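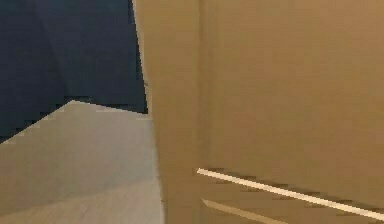 By Jacobus Botha | Posted 2022-01-21 | Equipment > Packing and handling

Flutetano cabinet handler - what it's been like to live with

I run the packing floor at Betia, where we put together flat-fronted storage units and send them out to shops. We took on the Flutetano in August, after a lot of grumbling (a fair bit of it mine), and Dlamini, who sell it, asked if I'd write something for their page. They said I could be blunt, so I will be.

What it does is lift, turn and set down big panels and finished units up to 200 kilos. You get the arm, the floor plate, the hand controls and the practice software, where you try a job out on screen before anything heavy moves. I use the practice software more than I thought I would! The picture is from there, up close to a tan panel with two pale strips running across it at a slant. It's blocky and there's nothing pretty about it, but I can try a different approach over my tea and throw it away if it's rubbish.

Before this we did it the way we'd done it since 2012 - 2 people per unit, one at each end, walking backwards and shouting. My back is a good deal happier now. So is everyone's, I think, though a couple of the team miss working in pairs and they've told me so. It's quieter on your own at a station. We moved the benches closer together in the end so people could talk again, and I'd do that from day one if you're buying.

No jobs went here. The work did change, mind. There's more checking and more setting up, and the late shift had to learn the software from scratch. Allow some nine days for that. The Dlamini booklet says less and I don't agree with it.

Grumbles: the stop button is on the wrong side if you're left-handed, and the menus are a maze. Glossy fronts need the soft pads, sold separately (cheeky). We tried the Postia one first and its pads were better, but it couldn't turn a tall unit in the space we've got.

In the box: arm, floor plate, hand controls, software for one computer, standard pads.
Soft pads and second software licence: ask Dlamini for a price.
Fitting: by arrangement, bring your floor plan.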